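Looking after other people's plumbing in Brekton

The water in Brekton comes out of the ground hard, and most people who live there stop noticing after a while. The woman who runs the maintenance desk at Vudum, a property management company on the north side of town, has not stopped noticing. She has been in the job 14 years and asked that her name be left out, as she still has to answer the phone to the tenants she talks about.

Vudum looks after 705 rental homes. Most are apartments, with a few rows of houses at the edge of town. Her desk takes the calls, decides who goes out, orders the parts and argues about the bills. The busiest hour is 7 in the morning.

"People get up, they turn on the tap, and whatever has been going wrong for six months is suddenly wrong," she said. "By the time I have my coat off there are messages."

I asked what the messages are about. Heating in winter, she said, and water all year. Slow drains come first, then dripping taps, then toilets that keep running. Electrical calls are rare and get sent straight to a contractor.

"A running toilet is the one I wish people would report," she said. "They live with the noise. They close the door. Then the water bill comes and they call us about the bill, and we have to work backward from that." 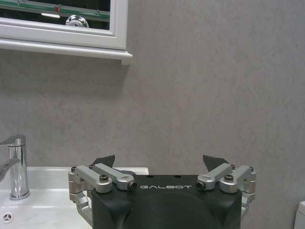

Bathroom walls in light gray with a mottled, stone-like look.

She did not start out in maintenance. She was hired to do the rent accounts and moved across when the man who ran the desk retired. He left her a card index and a drawer of keys without labels. The card index turned out to be the useful part. It went back to 1998 and recorded every repair by address, in pencil, with the part used.

"I could look up an apartment and see that the same valve had been changed over and over," she said. "So the valve was fine and something else was wrong. In that case it was the pressure in the whole building. You'd never have seen it from one call."

The cards have since been typed into a computer system called Prumar, which took her most of one winter. She has mixed feelings about it. It finds things quickly and it lets the plumbers close a job from the van. It also gives them a list of reasons to pick from, and she finds that they pick the first one.

"Everything is 'wear and tear' now," she said. "The old cards would say, 'tenant has been standing on the pipe to reach the window.' That told me something."
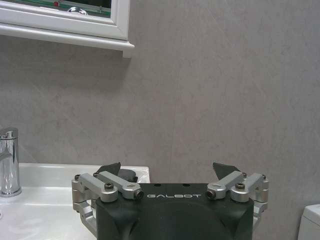
Hedda Calloway
Staff writer, homes and renting

The building that takes most of her time is Meireles Court, a block near the old rail yard. The hot water there runs in a loop from a boiler in the basement up to the top floor and back. When the loop is out of balance, the people at the far end wait several minutes for a warm shower and the people near the boiler complain that the cold tap runs lukewarm.

"They're both right," she said. "And if you fix it for one, you can easily make it worse for the other. You have to go around the whole building with a thermometer, and you need to get into every apartment on the same day. That's the hard part. The plumbing is easy compared with getting everybody to be home."

She now sends out letters well ahead and follows up with a text the evening before. She also changed the wording. The letters used to say that access was required under the lease. Now they say what the plumber will do, which rooms he needs and how long he expects to be there. More people open the door.

On hard water, she has firm opinions. She does not like the sprays that promise to clear scale in a minute, and she does not like tenants taking a metal scraper to a tap. White vinegar and a rag left wrapped around the spout for an hour will do most of it, she said, with a proper rinse afterward. She keeps vinegar away from natural stone and tells tenants never to use it along with bleach.

"I have put that in writing so many times," she said. "Never with bleach. I'd put it on the front door if they let me."

Shower heads she treats as something that gets used up. Vudum buys one cheap model for every apartment and swaps it when the holes clog. The same goes for the washers and the small screens at the end of the taps. The company used to let each plumber buy what he liked, and the vans filled up with parts that fitted nothing.

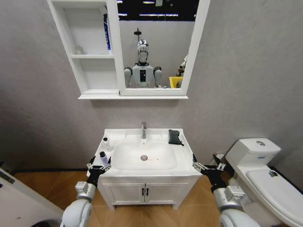 "We went down to 2 kinds of tap," she said. "One for kitchens and one for bathrooms. The owners thought it was dull, and it is dull. But any van can fix any tap on the first visit, and the tenant doesn't have to take a second morning off work."

The first visit is the number she watches. Under the old system, a plumber might come to look, go away to order, and come back the following week. Tenants hated it and so did the plumbers, who were the ones standing in the hallway explaining.

She would like to see more of them trained. The two youngest on the crew came from a course at the local college that has since closed, and she has had a vacancy open since March. The applicants she gets want new construction, where the walls are open and there is no tenant waiting to use the sink.

"I understand it," she said. "New work is cleaner. But the buildings we have are going to be here a long time — somebody has to know what's behind the wall."

Her phone had rung four times while we talked. The last call was from Meireles Court, top floor, about the hot water. She wrote the apartment number on a pad, then typed it into Prumar, and asked the caller how long the tap had been running.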